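How to plan a two-arm bench before anyone has to work next to it

I run the packing room at Stundberg, and when the boss told us we were getting a pair of robot arms, my first thought was "great, where do I put my coffee?" Turns out that's a pretty good question (ask Paavo Turunen, who packed by hand at that bench for years and now sets up the jobs). So this is how we do it.

Start in the simulator. We build the room first, door and all, then the table, then the arms. Ours is called Ulla. Don't skip the door! You want to know early if people can still get past.

Next, put loose stuff on the table, more than you think you need. Pick different heights, and lay something on its side too. Then run one arm at a time at 50 percent speed and pause a lot. Every time you pause, look from out in the room and then from the gripper. 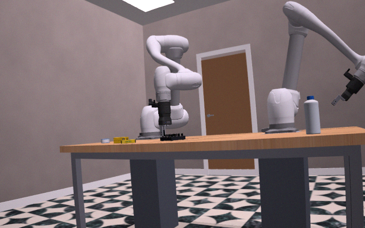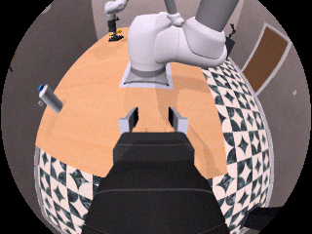 Ulla in the simulator: the two-arm bench from out in the room, then the view over the open gripper fingers.

When you're paused, check the gap between the fingers and whatever is nearby. If I can't tell from the gripper view what the arm is heading for, I move things and go again. Six tries is a normal morning for me.

Then get the packers in, before the layout is final. Paavo asked for a spot to stand where he can see both arms, and that changed our whole plan. People here do less lifting now and a lot more watching and fixing, and watching is tiring in its own way! We swap every 2 hours.

Save the layout under a new name each time. I forgot once and lost a whole afternoon in June.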